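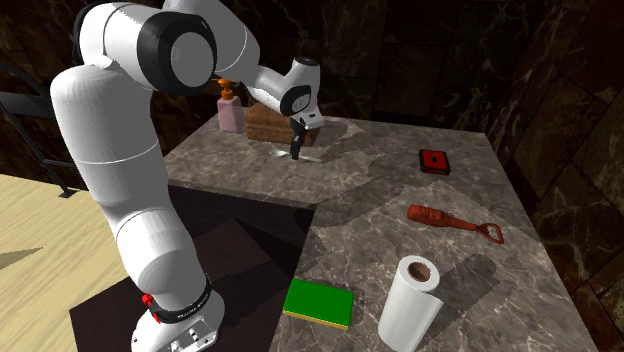 White robotic arm over a gray marble countertop, computer rendering.

Progress report to the Vesov Fund, July 2022
Project: Otesora community theater, spring and summer season
Prepared by Samina Rind, producer

The spring production, a new staging of the one-act play Amaral, closed after nine performances. Total attendance was 1571, counting both the main house and the two school matinees. Ticket income covered the hall rental and the lighting hire. The grant paid for rehearsal space, the set and performers' fees, as set out in the March budget.

Ayman Srour directed. Lina Salameh took over the part of the older sister during rehearsals, and opening night was moved back by a week as a result. Ticket holders were offered an exchange or a refund, and most took the exchange.

The touring version is behind schedule. We had planned to visit four towns and have confirmed three. The hall in Statau has a much shallower stage than ours, so Chibuzor Uzor is redrawing the set to fit – the staircase will be replaced by a platform and two steps. This can be done within the existing set budget.

The script workshop is full, with 20 writers enrolled. Elias Khalaf leads it. Two of the short plays from the workshop will be read in public before the fall season opens.

Still open: captions for the touring performances. We have one quote and are waiting for a second. We request approval to move the unspent printing money to this line – a revised budget sheet is attached.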